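Shelf Unit Gallery: The Zenness Five-Tier, Up Close

Every store page for the Zenness shows it from across a sunny room with a fern on top. Anything looks good from there. I wanted to see the wood itself, so this gallery stays close. I've owned mine for 6 months and paid more than 300 dollars for it at Pinheiro, which still seems like a lot for some uprights and a bag of screws.

The catalog calls the color "warm honey." I had my doubts, having been burned by a Dotalo bench that showed up the shade of a traffic cone. This one leans orange too, though I'll admit the grain shows through — I had expected a printed pattern.

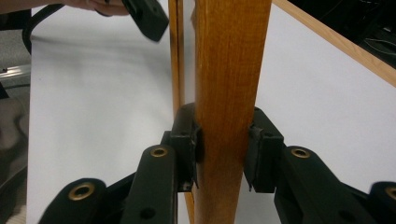 Upright with the fine grain running lengthwise and a few darker flecks lower down. The thinner strip behind it is a similar honey color.

As for "furniture-grade finish," I don't know what that means and I doubt the people who wrote it do either. The finish feels fine under my hand. So did the bench, for a while.

The match between parts is better than I expected at this price. I'm less sold on the claim that it will "deepen beautifully with age." Ask me in 5 years. Mine stands next to a west window, so if the color is going to shift, it should start there.

More pictures will go up in April, once the lower shelves are cleared off.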